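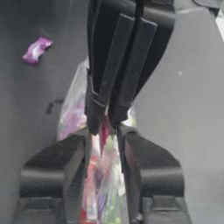

A clear plastic bag, gathered up at the neck.

I've been cooking dried beans all winter and I can't stop talking about them, so now it's your turn. Sorry in advance! My sister already gets a text every time a pot comes out well.

I grew up thinking beans came from a can. My mother bought the red ones for chili and that was pretty much the whole story. Then in February my neighbor Zainab Adeleke came by with a jar of black-eyed peas she'd cooked with onion, ginger and one very hot pepper, and I ate it standing up at the counter with the fridge door still open. I asked her where she got the peas and she told me to go to Bassey, the little grocery across from the bus station, and look on the bottom shelf at the back.

So I went, and the bottom shelf is a wonder. Black-eyed peas, honey beans, pintos, tiny white ones I still don't know the name of, big flat limas that look like buttons. They weigh them out for you, and my first scoop came to 726 grams, which fed me for most of a week. I'd meant to buy one kind and went home with four.

My first pot was bad. I boiled it hard the whole way, the skins floated off in little curls, and the middles were chalky. Zainab laughed and told me to turn the heat down until the water barely moves — a bubble here, a bubble there — and leave it alone. I'm not good at leaving things alone. But I tried it with the pintos the next night and they came out creamy all the way through, with a broth so good I drank a mug of it before dinner (a mug of bean broth! at five in the afternoon!).

A few things I do now. I salt the soaking water, a big spoonful, and salt the pot too. I'd always heard that salt keeps beans tough and I believed it for years, but mine have been softer since I started. Onion goes in cut in half with the skin still on. Bay leaf if there is one. Tomatoes wait until the end, and so does lime. The longest I've soaked anything was 18 hours, by accident, and those limas were fine, though I had to handle them like eggs.

Leftovers go in the freezer with enough broth to cover them. I freeze them flat so they stack up like books, and a pack thaws in the time it takes to make rice. Damilola Tijani from my old office does hers in muffin tins and pops them out like ice cubes, and I may steal that one.

I wrote here last year about being sick of cooking, and I really was. Beans have helped with that more than I expected. There's so little to do! You put them on and go read a chapter or fold some laundry, and the whole apartment starts to smell like somebody's looking after you.
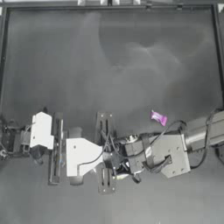
How can you tell when a pot of beans is done?

Taste five of them. If all five are soft in the middle, turn off the heat, and if even one is chalky, give the pot another 20 minutes and taste again. One bean on its own will fool you, especially near the top of the pot.

Old beans take longer, by the way. I had a bag of chickpeas that had been in my cupboard through two moves and they simmered from lunch until it got dark outside. They never did get really soft, so I mashed them with garlic and lots of oil and put them on toast.

Next up is moin moin, the steamed bean pudding. Zainab says I can come over and learn as long as I do the peeling, and she's making six cups' worth, so I'll be peeling for a good long while. I've already bought the peppers.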